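Morisholm guesthouse keeps its pink corner sinks, refits the drains

Wed 2 December — Ketero, the building services firm, has finished work on the washrooms at the Morisholm guesthouse. The wedge-shaped pink basins stay in place, along with the green marbled surfaces they are set into. New waste fittings, traps and sealant went in underneath and around the rims.
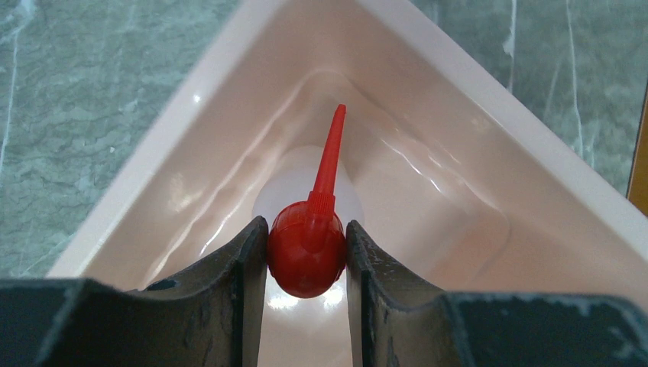 Abdelilah Belkadi would have taken the basins out. A three-sided bowl, he told the owners in October, has corners that hold soap, and a replacement oval would rinse clean with less water. He still holds that view, but accepts that cutting the stone to suit an oval would have cost more than the rest of the job put together.

The price put forward for a full replacement was 449 dollars per basin before any stonework. The refit was priced by the room and came in lower. The guesthouse did not give a total.

The main complaint from guests had been slow draining. When the old traps were opened, most of the blockage was hair and hardened soap at the first bend. The old pipe also ran nearly level for part of its length, so water sat in it between uses. Ketero reset the run to a steady fall and replaced the bottle traps with a wider type that can be unscrewed by hand. Access is through a panel below the basin, held by two screws.

The second item was the joint between the rim and the stone. The old sealant had pulled away in several rooms and let water in behind. It was cut out, the gap was cleaned with alcohol and left overnight, and a neutral-cure silicone was applied in a 6 mm bead. Acid-cure types were ruled out on account of the stone. Each room was kept out of use for a full day after sealing.

Polishing was left until last. The bowls had fine scratches from years of scouring powder, heaviest near the drain. Zinhle Masilela tried three grades of wet abrasive paper on one bowl before settling on a single pass at 600 grit, followed by a plastic polish applied with a soft cloth. Deeper marks remain in a few rooms and were left alone. Sanding them out would have thinned the surface too far.

Cleaning instructions have changed as a result. Powders and green scouring pads are no longer to be used on the bowls. Staff now work with a diluted liquid soap from a squeeze bottle, wiped around the ledge first and then down the sides, with a rinse at the end. The stone gets plain water and a dry cloth. Vinegar and lime removers are kept out of the washrooms entirely — one room on the upper floor has a dull patch beside the tap from an earlier attempt with descaler, and it cannot be repolished without lifting the slab.

Bheki Ndlovu, who manages the rooms, said the change adds a few minutes per room on turnover days. He expects that to come down once the staff are used to it. Refill bottles are to be marked with the dilution and the date of mixing, and thrown out when the cap starts to leak.

The faucets were not part of this contract. They are older than the sealant and drip in at least one room, and the guesthouse has asked Estoder for a separate price on cartridges. Matching the spout length is the difficulty, as most current models reach too far over a bowl of this shape and send water onto the front rim.

Spare basins are also being looked for. The color is out of production and the guesthouse has none in storage. Ambrosio, a salvage yard, has offered a pair in a similar pink, with a slightly different rim. Kevin Villanueva is to measure them next week, and the guesthouse will decide after that whether to buy both.

All rooms are open for booking again. The shared washroom on the ground floor will close for one more morning while its access panel is rehung.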